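Talks > Local history > Speaker notes

The Fledis night ferry: notes for the Saturday talk, 10/10/20

Start without the slides. Ask who in the room ever took the night boat from Fledis to Cindov. Give them a moment, then carry on.

The service began as a cargo run. Passengers were let on later, up to 44 a night, and they sat where they could. There were no cabins in the first years. People slept on benches or on their own bags, and the older timetables say plainly that no bedding is supplied.

Fares next. A single was 17 shillings, with bicycles extra. Mention that livestock had its own page in the fares book - read out the line on geese if there is time.

Then the crossing itself. It took seven hours in fair weather and the boat left late, after the last train was in. The letters we have are mostly about the middle part of the trip, when the lights of Fledis had gone and Cindov was still a long way off. One writer says she stood at the rail the whole way and did not feel tired until she was on the quay.
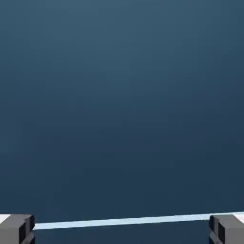

Winter was harder. In February the boat often stayed in port and the post went round by road. Shops in Cindov kept extra flour and lamp oil for those weeks. The harbour log gives the reason for each missed sailing, usually in one word.

Slow down for the last year. The ferry carried 2,219 passengers that year, fewer than in any year before it, and the owners sold the boat in the autumn. Say that we do not know where she went after that - if anyone does, please speak to me at the tea table.

Finish with the two letters. Read the short one first.

Related talks
Figueroa Street and its bakers
The Skedeo lime kilns
Reading an old harbour log
Cindov before the railway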